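Home Kitchen Workshop Cleaning Repairs Search

Gripper tools at the table: what went wrong for us and how to avoid it

October 2024
6 min read

On Floltico we write mostly about knives, drawers and drains. But more and more readers have a small gripper tool at home, or a small arm that picks and places things, and they ask about it as they ask about a mixer or a drill. I have used both kinds at my own table. In April I had a fault with the hand-held one, the finger did not open when I released the trigger, and a piece of my skin was between the links. It was a small wound, but it bled a lot and it hurt for many days. After this I made for myself some rules, and I share them on this page.

The hand-held tool I have is an Andus. The arm is a Gidura, second hand. If you have other ones, the names of the parts will be different but the places where they bite are the same.

What happened in April

I was picking up wrapped sweets and putting them in a box, many times, the same movement again and again. The left finger started to close a little later than the right finger. I noticed it and I continued. This was my mistake. One screw in the linkage had turned itself loose, and the link leaned to the side and became stuck on the housing. I put my other hand there to push it free, and my thumb was still on the trigger. When the link came free, it closed on me.

So the first tip is the one I did not follow. When one side becomes slower than the other side, put the tool down. Take your hand off the trigger completely, and only then look.

Check the screws before you start

On a tool with two fingers there is usually a pair of links on each side, and each link has a screw or a pin at its ends. Open and close the fingers slowly with nothing between them. Listen. A dry click at the same place every time means something is touching. Then hold one fingertip and try to move it sideways. A little play is normal. If it moves so much that the fingertips miss each other when they close, tighten.

Do not tighten with all your force. I did this also, and then the joint was so stiff that the trigger spring could not open it. Tighten until it stops, then give back a small part of a turn. A drop of weak thread glue holds it there. I bought mine at Yüksel, the hardware store near us, and one small bottle will last longer than the tool. Keep the glue away from the pin itself, it must stay free to turn.

I wrote down how many picks I made before the screw became loose again without glue. It was 156. With glue I stopped counting at 2000 and the screw was still in its place.

Soft pads and slippery plastic

Snack wrappers are a good thing to practice with but they are not easy. The film is smooth, there is air inside, and the weight of the food moves to one end when you lift. The pads on the fingertips are soft so they can hold such things, but they get a thin layer of fat and dust from the packets and after this they slide. A packet that slides is not dangerous. What you do after it slides can be: you squeeze harder, and the packet opens at the seam, or the biscuit inside becomes crumbs.

- Wipe the pads with a damp cloth and a little dish soap, then let them dry. Alcohol made mine hard and shiny.
- Look if the edge of a pad is lifting. A lifted edge catches on the film and tears it.
- Take a round biscuit by its sides, across the middle. By the crimped seam it turns and falls.
- For a long packet, hold it near the middle and lift slowly.
- When a packet is torn, remove it from the table. Crumbs go into the joints.

About crumbs in the joints I can say more. Sugar is the worst. It becomes a paste with the grease, and the next day the finger is stiff in the morning and better after some use, so you think it has repaired itself. A dry toothbrush and a wooden stick clean most of it. I do not use compressed air, it pushes everything deeper.

The cloth and the table

A cloth is nice because the packets do not run away on it, and small hard things do not scratch the table. But a fingertip can take the cloth together with the packet. This happened to us with the arm: it took a fold, it lifted, and everything on that side came down to the floor, also a full cup. The arm did not know anything was wrong and it went to the box with the fold in its fingers.

Pull the cloth flat and fix the corners, with clips under the table or with a heavy book on each side. Come down to the packet from above and stop before the pads press in the cloth. Drinks I now keep on another table. It sounds too strict until you have tea in a motor.

Two people at one table

This is for me the most important part, and also the part where I had to argue at home. Two people, each with a gripper in the hand, can work on the same heap of snacks and it goes well for a long time. Then both want the same packet. One arm goes over the other, and the hand which is under cannot see what is coming. With us it was only a hit on the knuckles, but the same movement can put a finger in the links.

Agree before you start who takes from which side. Say it aloud when you cross to the other side. If the tools touch, both stop and both pull back, and the one with a packet goes first. Long sleeves should be rolled up and long hair tied.

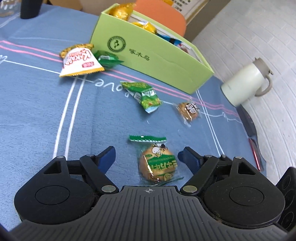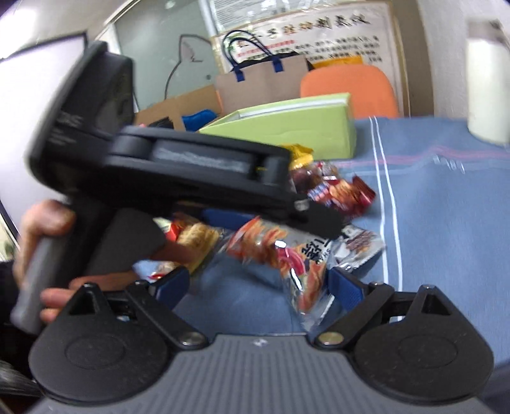 Wrapped snacks on the cloth and an open green box behind them, gripper fingers open.

Children want to try it, of course. Mine may do it with an adult at the same table, and they hold the tool with both hands, so there is no free hand to go where it should not be. We count to three before the first pick. This has no technical use, but they like it and they become calm.

If you have a motor arm and not a hand tool

Everything about screws, pads and cloth is the same. Two things are different.

The first one is the power. On a hand tool the force is your own, and when it hurts you let go. The Gidura does not let go. Put the plug or the switch where you can reach it with your left hand and also with your right hand, and not behind the arm. Mine was behind the arm for the whole first year. I changed it after the cloth accident, because I had to reach over the moving thing to stop it.

The second one is the starting again. After a jam, many arms go back to the start position as soon as they have power, and they take the shortest way. Remove the packet and the box, step back, then switch on. Lower the speed for the first movement. I keep it at 37 percent when other people are in the kitchen and I did not find a reason to go higher.

If somebody is pinched

Release the trigger, or cut the power, and wait a second. Do not pull the finger out by force, open the links first with the other hand or with the handle of a spoon. Wash the place with water and soap, because there is grease on it. If the skin is deeply cut, if the finger cannot bend, or if the nail goes dark and the pain is strong, go to a doctor. I went on the second day and I should have gone on the first.

After that, do not use the tool again the same evening. I put mine in a bag with a paper on it, "left link stuck", so that no one takes it from the shelf thinking it is fine. The repair took 2 minutes the next morning, with good light and a screwdriver of the correct size.

Where to keep it

Store the tool with the fingers half open, so the spring is not under load, and not in the drawer with the cutlery. A box with a lid is enough. I put the screwdriver and the thread glue in the same box.

Previous tip Next tip All workshop tips Back to top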